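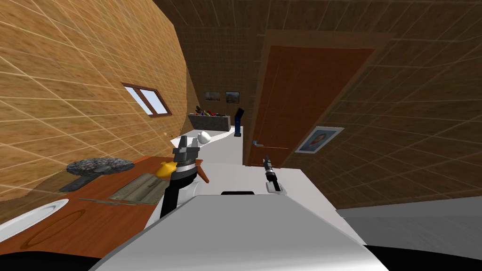
*Two tables in a room with wood-tiled walls, in a computer rendering.*

**SOTBRIDGE, May 5, 2019.** The Skalwood Rights Forum is delighted to announce that its petition for an independent inquiry into deaths in police custody has been accepted for debate by the regional assembly. The petition carries 1256 signatures, gathered on doorsteps, at bus stops and outside the Saturday market in Casado.

It asks for three changes: an investigator who does not report to the police, legal help for bereaved families from the first day, and the publication of every finding within 70 days.

"We are over the moon," said Annick Lachance, who chairs the Forum. "When we started, we were told that people here didn't care what happens behind a cell door. Well, they do! They stopped in the rain to ask us questions, and plenty of them went home and came back with their neighbours."

At present, deaths in custody in the region are looked into by officers from a neighbouring force. Families may read the final report, but they have no right to a copy and cannot call witnesses of their own. The Forum has spent four years helping relatives through that process and has handed the assembly a file of 67 written statements.

Brunello Villa, the Forum's legal adviser, said the debate was a real step forward. "A family should be able to ask how someone died and get an answer from a person with no stake in it. Police officers we have spoken to want that as well, and it was good to hear them say so."

The debate is expected before the end of May and will be open to the public. The Forum is holding an evening meeting beforehand at Zomeck Hall, Sotbridge, where anyone can read the petition in full and put questions to the speakers. Entry is free and there is step-free access from the car park.

**Press contact:** Annick Lachance, Skalwood Rights Forum, Zomeck Hall, Sotbridge. Interviews can be arranged in English or French.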